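I moved to Tirberg in July with 2 suitcases and a rucksack, and everything else came in a van a few days later. I've been asked a few times how the move went, so I'm writing it down while I still remember the details.

The van was booked through Osis. They gave me a fixed price of 98 a load, and I got everything into one load by selling the sofa and giving the bookcase to a neighbour. The driver was on time and carried the heavy things up first, which I was grateful for later when the stairwell got warm. The flat is on the fourth floor and the lift takes one person and a bag of shopping.

Most of the first evening went on finding the bedding. I had labelled the boxes by room, but the rooms in the new flat don't match the old ones. The box marked "hall" had nowhere to go, as there is no hall. You open the front door and you are standing next to the cooker.
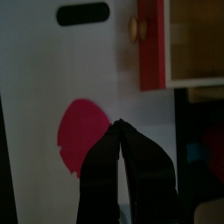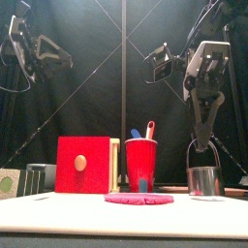 Packing is the part I would do differently. I used old supermarket boxes for the books and bought new ones from Rokier for the kitchen things, and the difference was plain by the second flight of stairs. What matters most is somewhere to put your fingers. A long slot with rounded ends, like the black one in the white panel in the first picture, is much kinder to the hands than a box you have to hug from underneath. The supermarket boxes had no holes at all, and one of them gave way on the landing with all my cookery books in it.

I would also stop writing on the lids. Once the boxes are stacked you can't read any of it. Write on two sides, in thick pen, and put what is in the box as well as the room. "Kitchen" told me very little when I had 6 of them and wanted the kettle.

The electricity was already on, but the internet took longer. Mengal said 4 working days and it was closer to two weeks, with one visit where the engineer couldn't get into the cellar. I used my phone in the meantime and went to the library when I needed to send anything large. The library is good, and it opens earlier than the one I used to go to.

I still have three boxes in the bedroom that I haven't opened. One is winter coats. The other two are papers, and they can wait until I've bought a shelf. The next job is curtains for the front room, as the street lamp is level with the window.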